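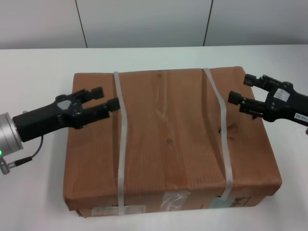
**mossbank_tech** wrote:

I look after the two-arm unpacking cell on goods-in at Nulcombe and I'm having trouble with the left gripper. Every so often it reports closed when the fingers are still open, and the cell stops and waits for a reset. The cartons are the wide flat ones with two white straps round them, and the fingers have to come in either side of the straps to get at the lid. The light on the left wrist flange shows green, so I've been treating power as fine. What I don't like is the thin black cable that loops down from under the gripper towards the connector. It has been like that since I took the cell over in August. Fault log shows 18 false closes on the left and none on the right. Same fingers, same program mirrored. Where would you start?

---

**pallet_jon** wrote:

Start with the cable. If the loop is free to hang it will flex at the same place every time the wrist turns, and the conductor goes inside the jacket where you can't see it. Unplug it, meter it end to end, and bend it by hand while you watch the reading.

---

**Kettle_and_Cog** wrote:

I wouldn't touch the cable yet. A false close on one side only is more often the finger zero. Somebody bumps a finger on a carton, the zero shifts a bit, and the controller thinks it has got to the end of travel. Re-home the left gripper and run it for a shift before taking anything apart. It takes four minutes.

---

**pallet_jon** wrote:

> A false close on one side only is more often the finger zero

Not in my experience. A shifted zero gives you the same fault every cycle. He's getting it now and then. That's a wire.

---

**Kettle_and_Cog** wrote:

Depends on the gripper. Ours at Irnanum did it now and then for weeks and it was the zero. The carton height varied, so it only showed up on the tall ones.

---

**mossbank_tech** wrote:

Did the re-home this morning as it was the quick one. Ran 235 cartons and got three false closes, all left side. So a bit better or no better, I can't tell.

Carton height doesn't vary here. It's all the Memen size.

---

**dunnock67** wrote:

Before you swap anything, write down the wrist angle when it faults. The log should have it if you turn on the joint values. If the faults bunch up at one angle it's the cable or the connector. If they're spread all over, look elsewhere.

Also, green on a flange doesn't tell you much about the signal. On ours it only means the tool supply is up. You can have green and a dead signal line.

---

**mossbank_tech** wrote:

Right, joint values on. Two more faults since, both with the wrist turned past 67 degrees. Metered the cable on the bench and it reads fine straight. Bent sharply next to the connector, it drops out. Not every time, but I can make it do it.

---

**pallet_jon** wrote:

There you go. Replace it, and don't put the new one back in the same loop. Clip it to the gripper body with one clip near the plug, then leave enough slack for the full turn. Turn the wrist by hand to both ends before you tighten anything.

---

**Kettle_and_Cog** wrote:

Fair enough on the cable. I'd still re-home again after you fit it, and check the finger tips for wear while the arm is parked. Those fingers come down close to the straps, and if one catches a strap it will pull the zero out whatever the cable is doing.

---

**pallet_jon** wrote:

Agree with that, for once.

---

**strapline** wrote:

Does the cell cut the straps itself, or do they come off before?

---

**mossbank_tech** wrote:

They're cut by hand at the next bench. The cell only squares the carton up and passes it on.

Ordered two cables from Pētersons, one to fit and one for the shelf. I've cleared the old fault count so I'm starting from nothing when the new one goes in. I'll clip it the way Jon says and re-home after. Has anyone got a torque figure for the small screws on the cable clip? The manual only says "hand tight".

---

**dunnock67** wrote:

Hand tight with the short driver and a dab of the weak threadlock. Any more and you'll strip them, they go into plastic on ours.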